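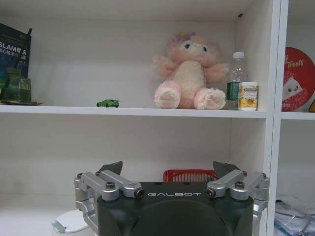
Rear shifting on my Plulport went sloppy again this week, so I'm reopening this one (sorry!). It's the 2x setup, 1,093 miles on the chain, and the second-biggest cog skips whenever I stand up on a climb. I wrote my barrel adjuster turns on a slip of paper and tucked it into the book on the shelf, the one with SLAM on the cover, so at least I have my starting numbers this time.

Home | Tickets | Parts | My Account
Posted in July by the ticket owner

Tried so far: new inner cable, fresh housing, hanger checked at the Rernley shop (straight, they said). I backed the adjuster out 2 clicks and it got better for one ride, then worse.

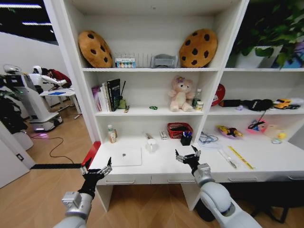 Mellitz replied that the housing stop is the usual suspect on that frame, and wanted me to pull the cable and look for a cracked ferrule before touching the limit screws.

Well, guess what, cracked! Swapped it, reset the tension, rode 50 miles with the big hill twice and not one skip. I'll leave the ticket open until I've done the Oh loop.
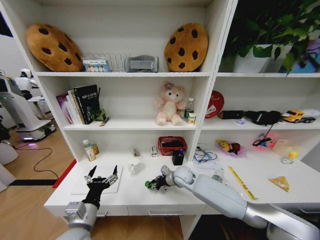 Shelves and desk, July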